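April 2026 – sim kitchen notebook, rules for what counts as a clean run

Okay, long one today, because we finally sat down and argued about the rulebook and I want it written up before I forget who agreed to what. Chukwuemeka and I went through a big batch of kitchen episodes from Zosotico this morning and kept disagreeing on the labels. I'd pass one, he'd fail it, and then we'd swap on the next one (embarrassing, we've sat next to each other since August!). Out of 2,000 episodes in the batch, 578 had labels that didn't match between the two of us. So that's the number that got everybody into the same room.

Most of the mess comes from contact. Our old sheet just said "gripper touches target object" and left it there. But look at anything near the round wooden piece by the white cup. The fingers come down close to the rim, there's stuff right next door, and a person judging from one view is really just guessing at what's touching what. 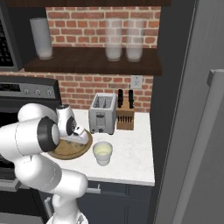 Manipulation Group, Urard Robotics Lab – Shared Notebook

So, new contact rule, which Songül drafted and I've been nagging her to let me post: contact gets read off the simulator's contact log and never off the render. If the log and the picture seem to disagree, the log wins and you put a note in the comments field. I know the renders look nice. I've been fooled by a nice render at least twice this week.

Second rule, neighbors. Anything on the counter that isn't part of the task is a bystander, and bystanders are supposed to end up where they began. The cup is the one I care about most, what with there being liquid in it. Toaster and knife block are bystanders too unless the task card names them. Kojo wanted to let small nudges slide and I get it, the planner team hates losing an otherwise good run over a tiny bump. But if we let it slide in sim then we'll be arguing about it all over again on the real bench, and I don't want to be mopping. We settled on 5 millimeters for everything except the cup and the knife block. For those two, any logged contact is a fail. No discussion in the comments, please!

Abena brought up knives separately. Her point is that we treat the block like any other box on the counter, when a real kitchen wouldn't. She wants a keep-out volume over the handles that the arm can't pass through even when it isn't grasping, and she wants it bigger than the block itself. I'm on board. She's going to write the volume into the Kassa config so that it loads with the scene and people don't have to remember to switch it on.

Then there's the start pose business, which took up more of the meeting than I'd like to admit. Natália had been checking her resets by eye – arm up, hand clear of the counter, good enough, go.

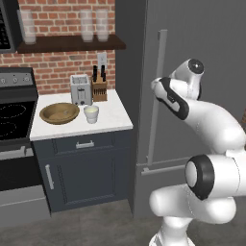 The trouble is that "clear of the counter" can still leave the hand pretty friendly with the fridge handle, and then the first motion of the episode is a scrape. She found 38 episodes where the very first logged contact was with the fridge, on tasks that had nothing to do with the fridge. All 38 had been passed, by me, mostly. Sorry.

Reset rule as it stands now:

Joint angles get compared against the saved home pose before the clock starts. Out of tolerance means reset again, and after three tries you stop and file it.
Any contact before the first commanded motion voids the episode. Void, please, as a fail would go into the success rate and mess up the planner team's numbers.
Scene file version goes in the header. Yes, every time, including when you're "just testing something."

I also want a line about moving the viewpoint. Folks have been shifting the camera mid-review to get a better look and then saving the scene with the new view baked in, so the next reviewer is judging from a different spot. Look around all you want, then close without saving.

Still open: what to do about doors. If the arm brushes the stove or the fridge while doing a counter task, is the appliance a bystander or is it furniture? Songül says furniture, with a force limit. Abena says bystander. I keep flipping. The Carko folks handed us a draft checklist that treats every fixed surface the same way, and it's simple, I'll give it that, but it would void half our tight reaches by the cabinets.

To do: I relabel the 578 with the new contact rule, Chukwuemeka does the same set blind, and we compare. Natália reruns her 38 with the joint check on. Kojo is asking the planner team whether they can live with the cup rule, and I've told him the answer had better be yes.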